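Wetirton Toy Library
Minutes of the Friday meeting, back room

Present: Kathleen Daly (chair), Ciarán Costello, Ataahua Pomare, Caoimhe Ó Flaithearta (minutes)
Apologies: Sinéad Ó Dubhghaill

The meeting was opened at 6 in the evening.

1. Minutes of the last meeting

The minutes were read and accepted with one correction. In point 4 the word "puzzles" should be "puppets". Ciarán had no further remarks.

2. Money

Kathleen informed us that the spring sale brought 80 dollars. From this sum 70 dollars were already spent for shelf labels and for the repair of the front door lock. Ataahua asked if the lock has a guarantee. Kathleen will look for the receipt. The membership fee stays the same until summer.

3. The mixed basket of small toys

This was the longest point. In the wire basket we have now everything which is too small for the shelves: spiky balls, the smiley-face ball, the little soccer ball, the globe ball, the tiger, the purple one with the big eyes. Families like to search in it, but at returning time it is hard to say what is missing. Ataahua finds it too full and would prefer to divide it in two. Ciarán is against, the children enjoy exactly that it is full.
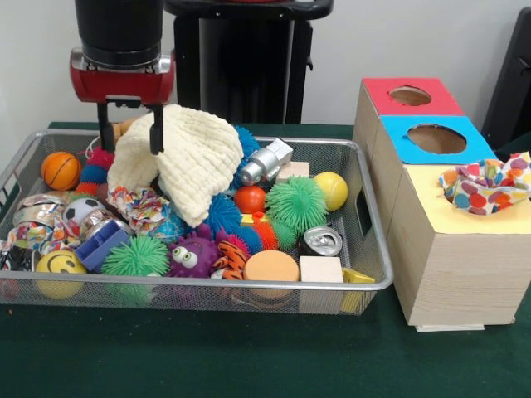
Point 3: the mixed basket with the knitted cloth on top of the toys.

It was discussed if the knitted cloth should stay in the basket. Kathleen is of the opinion that cloth belongs to the dress-up corner and that small things get hidden under it. Ataahua answered that the youngest visitors like to touch something soft between the hard toys. We voted. Three for keeping the cloth, one against. It will be washed one time in the month together with the dress-up clothes, and Ataahua takes it home for this.

Shiny wrapping and crumpled paper shall be checked by an adult before each opening. If it is torn, it goes in the recycling. Ciarán wished to have it written that he does not agree to throw away all wrapping, because the noise of it is popular.

Sinéad had sent a note by e-mail. She asks that we write a list of what is in the basket. It was agreed that a full list is too much work, and that a list only of the balls is enough for a start. Caoimhe will prepare it.

4. Sorting boxes

The boxes with the round holes are on trial for the sorting game. Each box has another color on the top, so that a child can be told "this one goes in the blue" without reading.

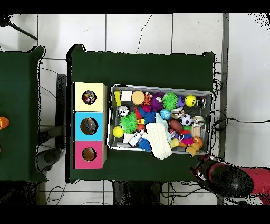

Kathleen proposed to have a fixed rule for each color: yellow for the very small pieces, blue for balls, and the third box for soft things. Ataahua thinks the children should make the rule by themselves, and that it can be a different one each week. After some talking we decided to do it Kathleen's way in March and Ataahua's way in the month after, and then to compare. Ciarán will write both ways on a card.

It was also asked if the bigger toys fit through the holes. Caoimhe will try with the balls and the tiger and bring the result to the next meeting. What does not fit should be kept apart during the game, so that no child becomes frustrated.

The felt on the table stays. It is quieter when hard toys fall down on it, and the neighbors upstairs have thanked us.

5. Place of the boxes on the table

Ciarán reported that he prefers the boxes as steps, with the lowest in front and the highest at the back, next to the basket. In this way a small child can reach the yellow one and an older child can aim for the one behind.
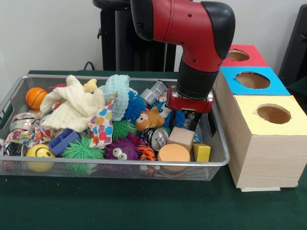
Ataahua asked that between the boxes and the edge of the table there is always the width of a hand. Everybody agreed. Kathleen would like to have the basket always on the same side, but Ciarán reminded that we have also left-handed children, and so the side remains free.

The question of a second set of boxes was moved to the next meeting. Pandesia Crafts has offered to make one for 100 dollars, with paper tops that can be changed. Kathleen finds the price high. Ataahua will ask if they would make it cheaper without the painting.

6. Other points

The Flillow game has come back with two cards missing. The family was informed and will search at home.

The key of the cupboard hangs again behind the door. Please do not take it home.

Ciarán can not open on the next Friday. Ataahua takes his turn, and he takes hers in the week following.

To do
Kathleen: receipt for the lock
Caoimhe: list of the balls, test of the holes
Ciarán: card with the two sorting ways
Ataahua: washing of the cloth, question to Pandesia Crafts

The meeting was closed after around one hour and a half.

Written by Caoimhe Ó Flaithearta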